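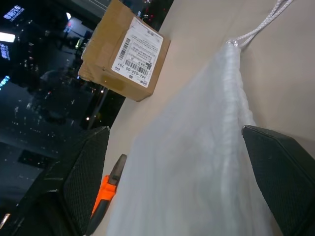
Ticket 2545
Product: Gumomeck haze machine, DMX model
Status: open, waiting on supplier
Opened: Tuesday, August 30, 2022

Fault as reported
Unit heats up, ready light comes on, local output from the front panel is fine. Under DMX it hazes for up to 5 minutes and then stops dead. Display still shows the address and the signal dot stays lit. Power cycle brings it back, then the same again.

First reply from Kekerard support
Please check that the fluid is genuine, that the address is correct and that a terminator is fitted to the last unit in the line.

Our answer
All three were in the first email. Fluid is the one you sold us, from a sealed bottle. Address is 272 on the machine and 272 on the desk. Terminator fitted, and swapped for another one to be sure. I don't see how a wrong address would give us five good minutes anyway.

Second reply from support
Known issue with older firmware. Please update.

Our answer
Updated. The version number on the display changed. Nothing else did. Could you say where this known issue is written down? The release notes on your site mention a typing error in the menu and a new language.

Tests done here, in order
Moved the machine to the first position in the line, straight off the desk. Same fault.
New five-pin cable. Same fault.
Different desk, a small Daltarero with nothing else patched. Same fault, though it ran a bit longer the first time.
Address changed to 387. Same fault.
Fan channel at full, output channel at half. Ran for the whole of a lunch break without stopping.
Output at full, fan at half. Stopped.
Output at full from the front panel, no DMX plugged in. Ran until we switched it off.

So it stops when DMX asks for high output with a low fan, and it doesn't care about any of the things we've been told to check. My guess is a temperature cut-out that the front panel mode gets round by setting its own fan speed. It is a guess. There's no fault code, and the manual says there would be one for overheating.

Third reply from support
The behaviour described is within normal operation. We recommend a service at an approved centre.

Our answer
Which of the two is it? If it's normal I don't want to pay for a service. The machine was last serviced by Vondráček in June and their sheet says pump and heater both passed. They didn't test it under DMX, I've asked.

Workaround in use
Fan channel never below 60 per cent in any cue. Haze is thinner than we'd like and the fan can be heard in the quiet bits.

Still wanted from Kekerard
1. The temperature at which the cut-out trips, if there is one.
2. Why no code is shown.
3. Whether the fan curve can be changed in the hidden menu, and how to get into it.

Update
Support have asked for a video of the display. Sent. It shows a display with an address on it, same as I wrote at the top. Ticket stays open.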